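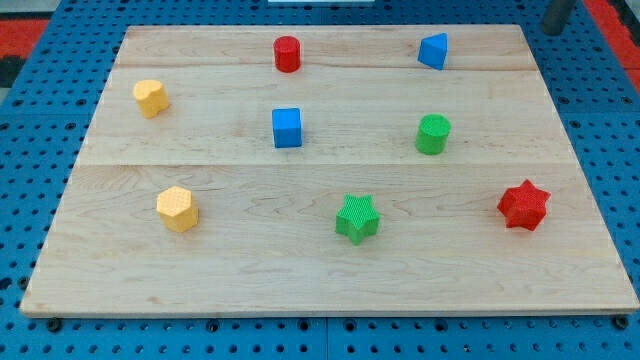
4. Preparing and submitting your manuscript

This section applies to all writers using the Closano submissions desk for novels, novellas and story collections. Please complete Section 3 (Creating your writer account) before you begin.

4.1 Setting up the file

1. Open a new document and set the page size to A4.
2. Choose a plain serif typeface at 12 point. Use the same typeface for chapter headings.
3. Set the line spacing to double and indent the first line of each paragraph. Do not use the space bar or the tab key to create the indent.
4. Place your surname, the title and the page number at the top of every page except the first.
5. Begin each chapter on a new page, using a page break.

Note: Scene breaks should be marked with a single centred hash. Blank lines are removed when the file is converted, and a break shown only by a blank line will be lost.

4.2 Adding the synopsis

6. Prepare the synopsis as a separate file of no more than two pages. It should be written in the present tense and must give the ending.
7. Type the name of each main character in capitals the first time it appears.
8. Save the file under your surname followed by the word "synopsis".

Caution: Do not paste the synopsis into the manuscript file. The desk counts the words of everything it receives, and a novella close to the upper limit may be moved to the wrong reading list.

4.3 Names and accented letters

Accented letters are accepted in all fields. A writer named Říha, for instance, should enter the name exactly as it is to be printed. If you write under a pen name, enter it in the field marked "Author as published" and keep your legal name in your account details. Readers see the first of these only.

4.4 Sending the work

9. Select "New submission" and choose a reading list. The Gemirley list is for first novels; the Givcombe list is for all other work.
10. Upload the manuscript, then the synopsis. Wait for the green tick beside each file before continuing.
11. Check the preview. Look in particular at the first page of each chapter and at any letters, verse or other set-out passages.
12. Select "Send". A receipt will be issued by email.

Note: You may withdraw or replace a file within 72 hours of the receipt. After that the work passes to a reader and the file is locked – corrections of spelling or punctuation cannot be accepted at this stage.

Caution: Withdrawing a submission also deletes the reader's report, if one has been started. Save a copy of any messages you wish to keep.

4.5 After submission

Most work is read within 8 weeks. Submissions received in December may take longer. Please do not send a second copy while the first is under consideration.

Questions about this section should be addressed to Ieva Rebane, Submissions Editor, through the "Messages" page of your account.

14 shares
3 comments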